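The Counter at Plorkside

Search the site Enter keyword Go

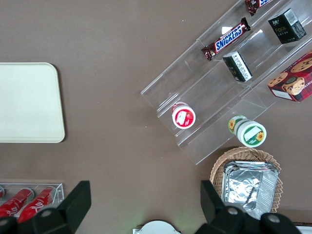 My aunt kept the shop at Plorkside for most of her working life, and when her hip went I took it on for the winter. It was meant to be until January. The shop stood between the bus shelter and the yard where Shaikh the builders kept their sand, and it sold what people had forgotten to buy somewhere bigger.

She gave me the keys and a notebook. The notebook said how to light the heater, which supplier to ring for milk, and what to put out on the clear stand. There were two pages on the stand. Chocolate went on the top. Boxes went in the middle, and they had to stand up straight. Biscuits went to the side where a child could see them from the door. The tray was for change and was to be left clear, because she did not like taking coins out of people's hands.

I thought this was fussy and said so on the telephone.

"Try it your way then," she said.

I tried it my way. I put the biscuits on top, where there was room for them, and the chocolate at the bottom near the till. For a week I sold almost no chocolate. The men from Shaikh came in at ten past seven for their papers and went out again without looking down. On the Monday morning of my own making, as I thought of it, I moved everything back. One of them picked up a Snickers, put his money in the tray and said it was good to see them in again.

I did not tell my aunt. She asked how the chocolate was going and I said fine.

In the second month a letter came from Mesta, who owned the row. The rent would go up to 2,759 a quarter. I read it standing by the heater with my coat on. Then I got out the account books and sat with them until it was dark. The shop had made that much in some quarters and not in others. In the quarter just gone it had made it with 118 pounds to spare, and the heater wanted replacing.

I took the letter to her on the Pumova bus, which took 20 minutes and smelled of wet dog. She was in the chair by the window with her leg up on a stool. She read the letter through and folded it back along its creases.

"They did this the year the road flooded," she said. "I wrote to them and they took half of it off."

"What did you write?"

"That the roof leaked. It did leak. It still does, over the freezer."

I had been putting a bucket under that leak every night and had never thought of it as something to write to anyone about. We wrote the letter together. She told me what to say and I said it in shorter words. She made me put in the back door, which stuck, and the drain. I posted it on the way home.

There was no answer for a long time. I opened up each morning, brought in the bread and wiped down the counter, which showed every bit of dust however often I did it. I got into the habit of doing the stand last, just before I turned the sign round. Some mornings a box would have tipped over in the night. I suppose it was the lorries going past to the yard. I would set it upright and go round to the door and look in from there, as the notebook said to.

A girl of six or so used to come in with her grandmother and stand in front of the biscuits with her hands behind her back. She never asked for them. One afternoon the grandmother bought her a box anyway, and the girl carried it out to the shelter and held it on her lap until the bus came. She did not open it.

Mesta wrote back in March. They would take off a third, and a man would come to see to the roof. My aunt said a third was not a half but it would do. Her hip was mending by then and she could get to the end of her road with a stick.

She came in to see the place on a dry afternoon. I had cleaned the windows. She stood inside the door for a minute to get her breath and looked along the counter, and then she went up to the stand and turned one of the chocolate bars a little, so that the name faced out.

"Have you had your dinner?" she said.

I said I hadn't. She hung her coat on the hook behind the till and told me to go and get it while it was quiet.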